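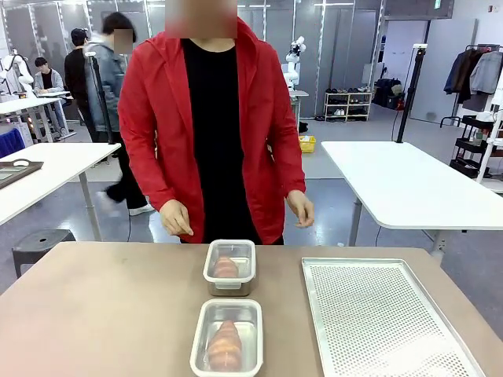

My grandmother left me a piano I can't play and a tenant I didn't know about. The piano was in the front room at Wistside, where it had always been. The tenant was upstairs.

I found her at six in the morning, which is when I'd gone over with a box of trash bags to get a head start on the closets. I was standing in the kitchen trying to remember which burner worked when somebody came down the back stairs in wool socks and said, "The left one. You have to hold the knob in."

I screamed, I'm not proud of it. She waited until I was through and then held the knob in for me.

Her name was Ailbhe Keane (you say it Al-va, and I said it wrong for the first week and she let me). She was somewhere past seventy, with a gray braid down to her belt, and she'd been renting the room over the porch for 200 dollars a month for longer than I'd had a driver's license. I'd been to that house every Thanksgiving. I'd slept in the room next to hers! My grandmother used to tell us the door was stuck.

"I went to my cousin's for the holidays," Ailbhe said. "Your grandmother didn't like explaining me."

So there we were, two strangers drinking tea out of a dead woman's cups, and I had a man coming at noon to look at the house.

The man was Eoin Phelan and he'd grown up three doors down. He used to throw walnuts at me. Now he sold houses and wore very clean shoes, and he went from room to room knocking on the walls like he expected an answer. He loved the stairs. He hated the kitchen. When he got to the room over the porch Ailbhe was sitting on the bed with her coat on and her hands in her lap, as if she was waiting on a bus, and he backed right out again and looked at me.

"Is she included?" he whispered.

I told him I was still working that out.

"And the piano?"

"You want a piano?"

"I want it out of here before the pictures," he said. "It makes the room look small."

It did, to be fair. It was an enormous thing, an upright, black once, with Nic Giolla in gold letters over the keys and a water ring on the lid that I was responsible for at age nine. I called a place out in Vonmont that took old pianos and the woman asked me for the serial number, so I got down on my knees with a flashlight and opened the bottom panel, and a whole lot of envelopes slid out onto the rug.

They were rent envelopes. Ailbhe's handwriting, the month in the corner, every one of them still sealed. I opened the first couple to be sure and there it was, ten twenties, soft as flannel. My grandmother had collected that rent every month and put it in the piano and never spent a cent of it. She washed out sandwich bags, this woman. She drove on a donut tire one entire winter.

I sat there a good long while. Then I went up and knocked on the door that was supposed to be stuck.

Ailbhe looked at the envelopes and her mouth went funny. "She told me it was for the roof," she said.

"The roof leaks."

"I know it leaks, I've a bucket."

I asked her what they were to each other, my grandmother and her. I'd been wanting to all day and I asked it badly, all in a rush, looking at the bucket. She thought about it. She said they'd played cards most nights, and that my grandmother cheated, and that one March when the power was out for 2 days they'd moved both mattresses down in front of the stove and my grandmother had talked straight through till daylight, about my grandfather and the farm and a dog called Mititz she'd had as a girl.

"I never heard about any dog," I said.

"Well, it bit people," said Ailbhe.

I called Eoin from the porch and told him I wanted to hold off. He said the market wouldn't wait, and I said okay, and he said he could maybe get me 1000 over what we'd talked about, and I said okay to that too, and then I hung up on him, mostly for the walnuts.

When I came back in, Ailbhe had the lid of the piano up. She couldn't play either. She was pressing one key down low, over and over, with her head tipped to the side.

"There's another envelope under this one," she said. "Hand me a butter knife."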